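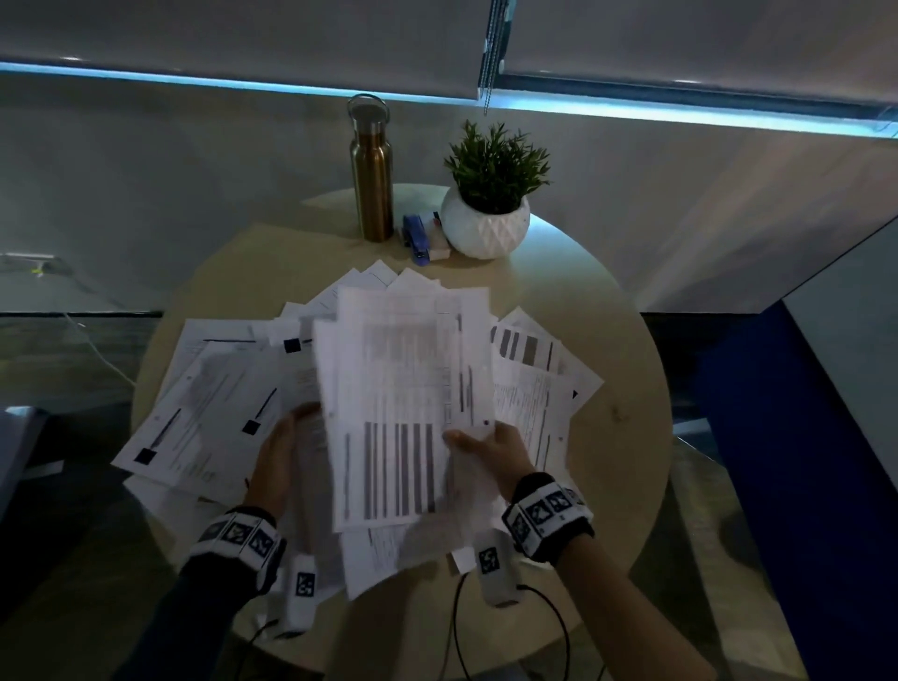
December 13, 2021

Hello again from Unholm! The fog has been sitting on the harbour for days now and I've hardly been out, so this month's letter is all about paper. Family paper, mostly, and how I've been trying to get mine into a state where somebody else could make sense of it.

It started in September when I decided, rather grandly, that I'd write up the history of our house. I thought I'd have it done by half term. I had the deeds, a bundle of old rates bills, some letters from my great-aunt (she wrote to everybody, about everything, usually about drains) and a carrier bag marked MISC that had been handed down twice without anyone looking inside. How hard could it be?

Well. The carrier bag alone had 182 bits of paper in it. I know that because I pencilled a number on the back of each one, which I'd read was the proper thing to do, and by the time I got to the end I had gone right off the proper thing to do. But I'm glad I stuck at it. When you find a scrap that says "paid in full, less the gate", you really want to know later which pile it came out of.

What's worked for me is sorting by place first and date second. Everybody says dates first, and I did try, but so much of my lot has no date on it at all and I ended up with a gigantic heap called "don't know" and three very smug little heaps beside it. Places are easier. My people only ever lived in Unholm, Unside and (for one miserable winter, if the letters are to be believed) up at Mandagi Farm. Three folders and away you go. 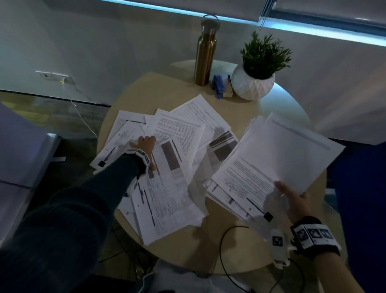

*Papers on the table, papers in the hand.*

A few things I'd pass on if you're thinking of a winter sort-out of your own. Use a soft pencil, never biro. Take the rusty paperclips off before you do anything else, and go gently, as the rust goes right through old thin paper and you can lose a whole corner. Don't flatten anything that's cracking along the fold. And photocopy the things you want to scribble on! I spoiled a perfectly good rent receipt with a coffee cup and a green felt tip, and I still feel sick when I think about it.

I've also given in and bought proper storage. I went for the Trumia boxes, the grey ones with the drop front, and I have 11 of them stacked in the back bedroom where the ironing board used to be. They're not cheap. I did have everything in shoeboxes before and it was perfectly fine until the damp got in, so I suppose it depends how dry your house is. Ours isn't.

The house history itself is coming along slowly. I've got as far as the new roof and the great row over the shared wall, which ran on for 30 years and seems to have been about a plum tree. There's a letter from the neighbours that begins "Madam, I shall not mention the plums again" and then mentions them on both sides of the sheet. I'm going to put the whole thing in.

If any of you have old papers from the Unside end of the lane, I'd love a look, particularly anything about the gate. I can come to you, and I'll bring my own pencil. I'm also after a photograph of the chapel before the porch went on, if there's one in an album somewhere.

Next month it's maps, and I've already found two that disagree about where the stream goes. Wrap up warm, and have a lovely Christmas!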